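Joltham Boards > Old Hardware > Rescue & Repair

Topic: Office tower, one memory stick, worth feeding?

beigebox_dan
Joined: March
Posts: 43

I have come into possession of a desktop tower. The price was carrying it down three flights of stairs, which my back has since converted into dollars. The plan is to make it a file box for the basement, where it can hum to itself and hold copies of things I'll never open again.

It's on its side on the bench with the cover off. I've touched nothing inside so far. The cooler was already gone when I got it, so the processor is sitting there bare. One memory module, with empty slots next to it.

Questions:
1. Is there any reason not to fill the other slots with whatever I find in the drawer?
2. Six-pin power header with nothing plugged into it. Do I care?
3. Is it worth buying a cooler for this thing at all?

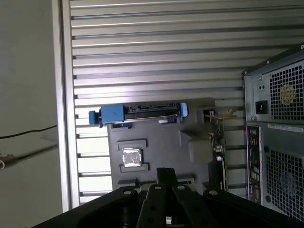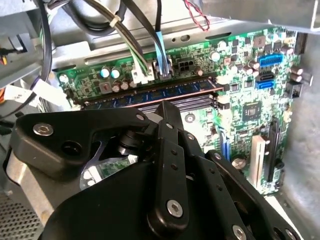 First one: the bare processor. Second one: the blue memory stick and the power plugs above it.

slotlicker
Posts: 359

Ah, the drawer. Everybody's drawer is full of memory that was pulled from something for a reason.

Match what's in there. Take the stick out, read the label, buy its twin. If you mix in drawer memory you'll spend a weekend running tests and blaming the power supply.

hultulo_refugee
Posts: 200

Disagree with slotlicker, as is traditional. I've run mismatched sticks in office machines for years (ever since Hultulo closed its parts counter and I lost my supplier of matched anything). As long as they're the same type they drop to the slowest one and get on with it. It's a file box in a basement. Nothing down there is in a hurry.

On 2: depends on the board. Find the model number, usually printed somewhere between the slots in letters meant for ants, and get the manual. Don't plug something in there purely on the grounds that it fits.

slotlicker

"Get on with it" until it corrupts the one folder he wanted. But sure.

beigebox_dan

The one folder I wanted is mostly scanned appliance manuals, so the stakes are what they are.

No model number found yet. I'll try again with a flashlight and my reading glasses, possibly both pairs.

quietfan
Posts: 43

Can we talk about the processor before you two finish your annual memory argument? Don't power it on without a cooler. Not "just to see if it posts." I saw if mine posted. It did, for a bit.

The lid looks nice and reflective in your first shot, which is more than I can say for most I get. I'd still wipe it down with alcohol before putting new paste on. Small blob in the middle. You're not frosting anything.

For the cooler, Anodholm does a plain one that goes on a lot of older office boards, but measure the mounting points first. Some of these office machines use their own pattern and the cooler you bought becomes a paperweight. I own two such paperweights.

beigebox_dan

Measured. Then measured again and got a different answer. Will report back when the ruler and I are on speaking terms.

hultulo_refugee

Corner to corner of the hole centers, not the edges of the holes. Ask me how many times.

nazarenko_fan
Posts: 3

Why bother? A little Nazarenko box does the same job and takes up as much room as a sandwich. By the time he buys a cooler, memory and drives he's paid for half of one. And these old towers drink power.

quietfan

Because this is the Rescue & Repair section and he has already hurt his back for it.

slotlicker

For once I'm with quietfan. Also a tower has room for proper drives, and you can fix it with one screwdriver. The sandwich thing you throw away.

nazarenko_fan

Suit yourselves. Check back with me after the electric bill.

beigebox_dan

Okay, where I've landed: plain cooler if the holes agree, one matching stick because I don't want to hear about it from slotlicker, six-pin left alone until I've read the manual. Found the model number, by the way. It was under the dust I had been calling "light."

hultulo_refugee

You gave in on the memory. I'm disappointed but I'll live. Post the model number and I'll see if I have the manual saved.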